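Kapitel 7
Papier und Karton als Verpackung für Getränke

Lernziele
Nach der Bearbeitung dieses Kapitels können Sie den Aufbau eines Papierbechers beschreiben, die Arbeitsschritte der Becherherstellung in die richtige Reihenfolge bringen und die gebräuchlichen Beschichtungen nach Eigenschaften und Entsorgung unterscheiden. Außerdem kennen Sie die Begriffe Grammatur, Laufrichtung, Mantelzuschnitt und Mundrolle.

7.1 Einstieg: Die Kantine in Fanitz

Die Betriebskantine des Textilwerks in Fanitz gibt an einem normalen Arbeitstag bis zu 4.000 Getränke aus. Lange Zeit wurde dafür Porzellan verwendet. Als die Spülküche umgebaut werden musste, stellte die Küchenleiterin Waltraud Moser für die Dauer der Arbeiten auf Einwegbecher um. Sie ließ sich von drei Lieferanten Muster schicken und stellte dabei fest, dass die Angebote kaum vergleichbar waren. Der eine Lieferant nannte das Flächengewicht des Kartons, der zweite nur das Füllvolumen, der dritte machte vor allem Angaben zur Farbe.

Der Fall ist typisch. Ein Becher ist ein billiger Artikel, und wer ihn einkauft, beschäftigt sich selten mit dem Werkstoff. Für die Verpackungstechnik ist er trotzdem ein lohnender Gegenstand. An ihm lassen sich fast alle Fragen behandeln, die auch bei Milchkartons, Suppenschalen und Tiefkühlverpackungen auftreten: Wie wird ein saugfähiger Faserstoff dicht? Wie hält eine Naht, die ständig mit Flüssigkeit in Berührung steht? Wohin gehört die Verpackung nach dem Gebrauch?

7.2 Form und Grundbegriffe

Der übliche Papierbecher besteht aus zwei Teilen, dem Mantel und dem Boden. Der Mantel ist ein Kegelstumpf. Er wird aus einem flachen Zuschnitt in Form eines Ringausschnitts gewickelt und an einer Längsnaht geschlossen. Die konische Form hat einen praktischen Grund: Leere Becher lassen sich ineinander stapeln und nehmen in Lager und Transport wenig Raum ein. Zylindrische Becher kommen deshalb fast nur als Sonderanfertigung vor.
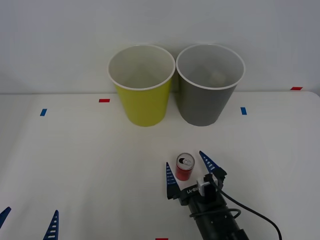

Abb. 7.1 Papierbecher mit gelbgrünem und mit grauem Mantel. Beide Becher verjüngen sich zum Boden hin.

Der obere Rand wird nach außen eingerollt. In der Fachsprache heißt dieser Wulst Mundrolle. Er erfüllt mehrere Aufgaben zugleich. Er versteift die Öffnung, sodass sich der Becher beim Anfassen nicht oval verformt, er verdeckt die Schnittkante des Kartons, und er bildet den Sitz für den Deckel. Eine ungleichmäßig gerollte Kante führt zu undichten Deckeln und ist einer der häufigsten Gründe für Reklamationen.

Die Farbe des Mantels wird in der Regel vor dem Stanzen aufgedruckt. Bedruckt wird nur die Außenseite. Die Innenseite bleibt unbedruckt und zeigt den hellen Ton des gebleichten Kartons. Ob die Mundrolle farbig oder weiß erscheint, hängt davon ab, wie weit das Druckbild an die obere Kante des Zuschnitts reicht. Viele Hersteller lassen dort einen unbedruckten Streifen stehen, damit keine Druckfarbe mit den Lippen in Berührung kommt.

Merke: Die Grammatur gibt die Masse des Kartons je Quadratmeter an. Sie sagt für sich allein noch nichts über die Steifigkeit aus. Zwei Kartons gleicher Grammatur können sich je nach Faserart und Dicke deutlich unterschiedlich verhalten.

7.3 Vom Karton zum Becher

Ausgangsmaterial ist Frischfaserkarton, der auf einer oder auf beiden Seiten beschichtet wurde. Er kommt als Rolle in den Betrieb. Nach dem Druck werden die Mantelzuschnitte gestanzt. Dabei ist auf die Laufrichtung zu achten, also auf die Richtung, in der sich die Fasern in der Papiermaschine bevorzugt ausgerichtet haben. Quer zur Laufrichtung lässt sich Karton leichter dehnen, in Laufrichtung ist er steifer. Ein falsch gelegter Zuschnitt reißt beim Einrollen des Randes.

In der Bechermaschine wird der Zuschnitt um einen Dorn gelegt. Die Längsnaht wird mit Heißluft oder Ultraschall erwärmt und zusammengepresst. Die angeschmolzene Beschichtung wirkt dabei als Klebstoff. Der Boden wird aus einer zweiten, schmaleren Rolle ausgestanzt, von unten eingesetzt und mit dem umgeschlagenen Mantelrand verbunden. Ein Rändelwerkzeug drückt die Lagen fest zusammen. Zum Schluss wird die Mundrolle geformt.

Im Werk Staniforth werden aus jeder Charge 24 Becher entnommen und mit gefärbtem Wasser gefüllt. Nach 40 Minuten prüft das Labor, ob an Naht oder Boden Farbe ausgetreten ist. Mafalda Amaral leitet dieses Labor und hat das Verfahren für das vorliegende Lehrbuch beschrieben; das vollständige Prüfprotokoll finden Sie im Anhang.

7.4 Die Beschichtung

Unbeschichteter Karton nimmt Wasser auf, quillt und verliert seine Festigkeit. Früher tauchte man Becher in Paraffin. Gewachste Becher eignen sich für kalte Getränke, bei heißen wird das Wachs weich. Durchgesetzt hat sich die Beschichtung mit Polyethylen, die als dünner Film aufgetragen wird und sich gut siegeln lässt. 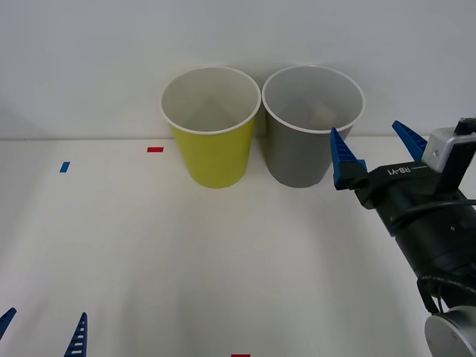
Abb. 7.2 Zwei Becher mit hellen Innenwänden und weißem, gerolltem Rand.

Mit bloßem Auge ist die Art der Beschichtung kaum zu erkennen. Polyethylen und Polymilchsäure ergeben beide eine helle, glatte Oberfläche. Auch wasserbasierte Dispersionen, wie sie der Kartonhersteller Odari seit einigen Jahren anbietet, unterscheiden sich äußerlich wenig davon. Sicherheit gibt nur das Datenblatt oder eine Untersuchung im Labor.

Bei Bechern für gekühlte Getränke wird häufig auch die Außenseite beschichtet. Feuchtigkeit aus der Raumluft kondensiert auf der kalten Wand und würde den Karton sonst von außen aufweichen. Becher für Heißgetränke sind meist nur innen beschichtet. Gegen die Wärme an den Fingern hilft eine zweite Wand oder eine aufgeschobene Manschette.

7.5 Entsorgung

Die Fasern eines Bechers sind hochwertig und ließen sich mehrfach wiederverwenden. Schwierig ist die Trennung vom Kunststofffilm. In einer gewöhnlichen Altpapieranlage bleibt der Karton nur kurze Zeit im Stofflöser, und ein Teil der Fasern wird mit der Folie ausgeschleust. Spezialisierte Anlagen arbeiten mit längeren Lösezeiten. Die Versuchsanlage Bamgate, die in Abschnitt 7.9 ausführlich behandelt wird, ist auf solche Verbunde ausgelegt.

Aufgaben zur Vorbereitung

1. Schneiden Sie einen leeren Papierbecher entlang der Längsnaht auf und legen Sie den Mantel flach hin. Messen Sie die Radien des inneren und des äußeren Bogens.
2. Legen Sie einen Streifen des Mantels in warmes Wasser und versuchen Sie nach einiger Zeit, den Film von den Fasern abzuziehen. Notieren Sie Ihre Beobachtung.
3. Stellen Sie eine Liste der Angaben zusammen, die Frau Moser von ihren Lieferanten hätte verlangen sollen. Bewahren Sie die Liste auf, sie wird in Abschnitt 7.6 ergänzt.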